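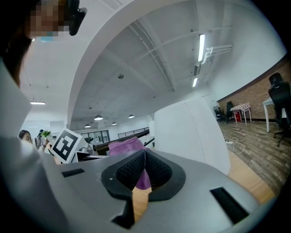 ## Checking and Resetting the Ramp on a Low-Floor Shuttle

Applies to the Plernar 40 shuttle with the Brirnetau fold-out ramp. Park on level ground, set the parking brake and leave the front door open. Keep the area beside the door clear during every step.

1. Turn the master switch to ON and wait for the dash display to finish its startup check.
2. Press and hold RAMP OUT. The ramp should reach the ground within 5 seconds.
3. If it stops partway, release the button, wait 2 seconds and press RAMP IN.
4. If the ramp does not move in either direction, check fuse 4 in the panel behind the driver's seat. Replace it only with one of the same rating.
5. Clear the fault code from the service menu: **Body > Ramp > Reset**.
6. Run the ramp out and in five times. Log any cycle that stops short.

### Manual stowing

Switch the master OFF. Lift the ramp by its strap and fold it inward until the latch clicks. Do not drive with the latch open.

Repeat the check each October, before winter service begins.

*Revised 19 Jul 2022*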